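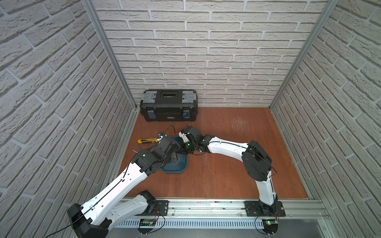 Bedroom door sticks from May to October and then stops. Plane it or live with it?

hallway_mersha
The house is from the twenties, in Jirnholm, on the damp side of the river. Five solid doors upstairs, and four of them behave. The fifth is my bedroom door. All winter it swings shut like a door in a brochure. Around the first warm, wet week it begins to catch at the top corner on the latch side, and by July I'm leaving the room shoulder first.

A guy came to look and quoted me $300 to "re-hang and true" it, which sounded like a lot of money for a verb. My wife thinks we should just plane it. I think that if I plane it in summer I'll have a gap in winter, and if I leave it alone I'll have a bruise. Door is painted, pine I think, four panels. Three hinges. It's 25 April 2022 and it still closes, so I have maybe a month to make up my mind.

Mitiku Mersha

dovetail_dan
Plane it. Ten minutes with a sharp plane and you'll wonder what you did with your life before.

oldsash
Please don't plane it. Or don't plane it yet. Check the hinges. A door that catches at the top on the latch side is very often a door that's sagging off its top hinge. Open it halfway, take hold of the knob and lift. If it moves, your trouble is on the other side of the door from where you've been looking.

dovetail_dan
He said it stops every winter. Screws don't tighten themselves in November.

oldsash
No, but a door that's sagged a hair has used up its clearance. In winter it has just enough left, in summer it hasn't. Both things can be true. I've seen people take a quarter inch off a door that needed one long screw.

cworkneh
Seconding oldsash. Take the middle screw out of the top hinge, on the jamb side, and put in a three-inch one so it bites into the stud behind. Drill a pilot first, turn it by hand, and stop every half turn to try the door. It pulls the jamb over a little at a time. Overdo it and you'll have a new place for it to rub, which I know because I have a pantry.

Chaltu

hallway_mersha
Lifted the knob. It moves. Not a lot, but enough that I said a word. Two of the screws in the top hinge spin freely and seem to be there for company.

tenon_saw_tess
Before you do anything with a long screw in a house that old, pull one of the loose ones and poke a wire in the hole. My jambs had a one-inch air gap behind them and the long screw just bowed the jamb. You may need a shim behind it first. For the ones that spin, wooden toothpicks and glue, snap them off flush, wait overnight, screw back in. It's held for 14 years on my bathroom door and that door has teenagers.

dovetail_dan
Toothpicks. We've gone to the moon.

tenon_saw_tess
Fine, a glued dowel. Same thing with a better haircut.

grizzled_paul
Has anybody asked how many coats of paint are on this thing? I stripped one in Dravness last year and it had 17 layers on the edge, I counted them on the chip. The wood had nothing wrong with it. It was wearing a coat and then another coat and then a fireman's coat. Scrape the edge back before you take off any wood you can't put back.

hallway_mersha
Counted what I could see. Cream, cream, a green I'd like to apologize to someone for, brown, white, white. So it's a fair amount of paint. Is it safe to scrape? House of that age.

grizzled_paul
Assume there's lead under there until a test says otherwise. Get a test kit, and if it comes up positive, no dry sanding and no heat gun. Mist it, scrape it wet, plastic on the floor, proper respirator, wipe up with damp rags, keep kids and pets out of it. Or pay somebody certified. That's one quote I wouldn't make jokes about.

cworkneh
Listen to Paul on that. And figure out where it rubs before you touch it. Rub a soft pencil or chalk down the jamb, close the door, open it, and look at what came off on the edge. You want to work on six inches of door and leave the other six feet in peace.

fostia_fan
Am I the only one who just waxes these? Tin of Fostia paste wax, rag, rub it along the edge, door shuts. Every spring. Takes less time than this thread has.

oldsash
Wax is fine for a door that squeaks against the stop. It won't do much for one he opens with his shoulder. And the next person to paint that edge will curse you, as paint won't stick to it.

fostia_fan
The next person to paint it is me and I've made my peace with him.

dovetail_dan
OK, let's say he fixes the hinge, scrapes the paint, and it still sticks in July. Then can he plane it? Or do we hold a séance?

oldsash
Then yes. In summer, when it's at its fattest, and only where the chalk says. Take off enough to slip a nickel in the gap. Winter gap will be a bit wider and you'll be the only one who ever sees it. Bevel the edge slightly toward the side that meets the stop, so the leading corner clears first.

hallway_mersha
So my theory that I'd ruin it for winter?

oldsash
You'd ruin it for winter if you kept going until it felt good. Quit while it still feels a little snug. People plane a door the way they cut bangs.

tenon_saw_tess
Take it off the hinges if you're going near the lock edge, bottom hinge pin first, and have another person there to hold the door. They're heavier than they look and the top pin is all that's left by then. Stand it on its long edge against something that won't scoot. I used two paint cans and a wall once and I don't recommend one of the paint cans.

cworkneh 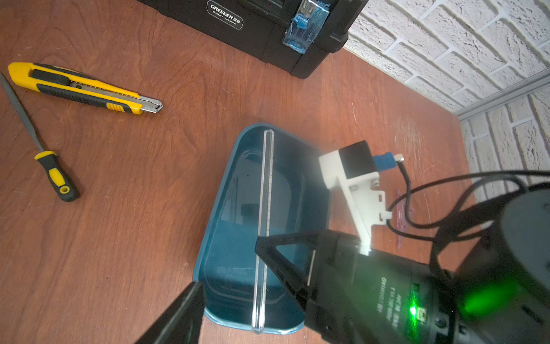

Does the edge need sealing after you plane it? The bare edge needs primer and paint before the door goes back up, along with the top and bottom edges if those were never painted.

Go look at the top of yours with a mirror. I'd bet lunch it's raw wood. That's where a lot of the summer is getting in. The end grain on the stiles drinks it up and then everyone blames the latch side.

hallway_mersha
Stood on a chair. Raw wood, and a layer of dust I'd put at about the Eisenhower years. There's also a marble up there. No further comment on the marble.

grizzled_paul
Keep the marble. Handy for finding out what your floors are up to.

dovetail_dan
I'd like it noted that I said plane it and we've ended up at planing it, by way of toothpicks, chalk, a lead test and a marble.

oldsash
We ended up at planing it if nothing else works. Read it again, slower.

tang_on_the_file
Coming in sideways here, but for a high spot that small I wouldn't use a plane. Planes grab at the corner and split out the end of the stile, mostly on dry old pine. A coarse file or a sanding block on the scraped edge, working in from the corner toward the middle. Slower, but slow is what you want when you're taking off the thickness of an index card. (User name is for the pointy end of the file that goes in the handle. My actual name isn't Tang, people keep asking.)

dovetail_dan
A sharp plane doesn't grab.

tang_on_the_file
His isn't going to be a sharp plane. Is it, hallway?

hallway_mersha
It's my father-in-law's and it lives in a bucket.

dovetail_dan
I withdraw from the field.

hallway_mersha
Update from Saturday. Test swab came up clean on all the layers I cut through, green included. Toothpicks and glue in the two bad holes, one three-inch screw in the middle, with a bit of shingle behind the jamb where Tess said there'd be a gap. There was. The space at the top corner has opened up enough to see light through, which there wasn't before. Primed the top edge standing on the same chair, and dripped on the same chair. Haven't scraped or filed anything yet. Going to wait for July and see what it does.

cworkneh
Do the bottom edge too. You can get at it with a scrap of carpet with paint on it, slid back and forth under the door, if you can't face taking it down.

fostia_fan
And in July, when it sticks, you know where the wax is.

Contact the moderators | Forum rules | © Jirnholm Old House Board | Back to top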